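Brallosum support desk
Ticket 793
Subject: Table wiping routine - single wipe pick fails or brings out a chain
Opened by: Laurinda Azevedo
Assigned to: Jailson Bezerra
Status: Open, waiting on customer
Priority: Normal

Laurinda Azevedo wrote:

We run the Lotineck two-arm unit in the staff kitchen at Stustcombe. The job is simple on paper: take one wet wipe from the pack, wipe the table, drop the wipe in the bin. The wiping part is fine. Taking the wipe is where it goes wrong.

Three faults, in the order we see them most:

1. The fingers close on the slot and come away with nothing.
2. The wipe comes out with the next one still attached, and sometimes a third.
3. The whole pack lifts off the table and the arm carries on as if it has a wipe.

The log shows error 259 for the first fault. It shows nothing at all for the other two. Last night the unit wiped the table with the pack.

My manager wants to know if this machine can clean a table without someone standing next to it. I would like to know as well.

Jailson Bezerra replied:

Thanks, that is a clear report. Error 259 means the fingers closed further than expected for the object, so an empty grip. A lifted pack doesn't raise it, as the fingers do have something in them.

Please send me:

- the software version from the settings page
- whether the pack is a soft pouch or a hard tub
- whether the lid is left open or the arm opens it
- the grip force setting for the right arm

Laurinda Azevedo wrote:

Version 145. Soft pouch. We leave the lid open before the run, as the arm never managed the lid. Grip force is whatever it came with.

A hard tub would be easier but purchasing gets the pouches in bulk and I can't change that.

Jailson Bezerra replied:

Understood. Version 145 still has the old pick routine, which was written for dry tissues in a box. A dry tissue stands up out of the slot and lets go of its neighbour. A wet one lies flat and sticks. The default force is also too low for a wet sheet.

Please update, then set the right arm to "thin, wet" under object types. Leave the left arm alone for now.

Laurinda Azevedo wrote:

Updated and set. Empty grips are down a lot. Chains are the same as before. The pack still lifts, mostly when it is nearly finished and has no weight to it.

Internal note, Evanthia Tsoukalas:

I had the same thing on the Kowalchuk site. We put a strip of double-sided tape under the pouch and the lifting stopped. It isn't elegant but the cleaners there were happy with it. Chains are a separate matter and tape does nothing for those.

Jailson Bezerra replied:

I have asked Chrysoula Athanasiadis, who looks after the pick routines, to comment on the chains. In the meantime please try double-sided tape under the pouch.

Chrysoula Athanasiadis replied:

The right arm pulls straight up at one speed. People don't do that with wet wipes - they pull, feel the next one coming, and hold it back with the other hand or give a short tug to the side. The current routine has no step for either. We are working through the motion by hand with a pair of grippers before we write it into the arms, so that we only ask for moves two fingers can make.

Steps for the new routine as they stand:

Step 1. Right gripper takes the exposed corner, low down, close to the slot.

Step 2. Slow pull until the sheet is clear of the pouch. Stop if the pack moves.

Step 3. Bring the left gripper in to the sheet and open it out between the two before wiping. A wipe used as a tight ball leaves streaks.
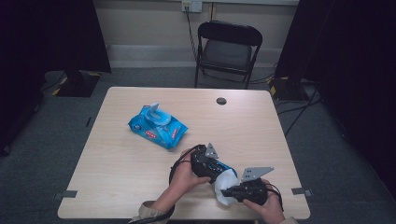

Step 4. Check for a second sheet. If there is one, hold it with the left gripper and tug the first to the side. This check is the weak point. A wet double sheet and a crumpled single one look much alike to the camera, and I can't promise it yet.

Laurinda Azevedo wrote:

Tape is on and the pack stays down. Can we have the new routine when it is ready for trial, even with step 4 unfinished? For now Aurelio Cordero pulls the first wipe and leaves it on the table, and the unit does the rest.

Jailson Bezerra replied:

Yes, I have put Stustcombe on the trial list. Until then please keep to what Aurelio is doing, and don't run the unit unattended with an open pack. I'm leaving the ticket open. Please add a log if error 259 comes back.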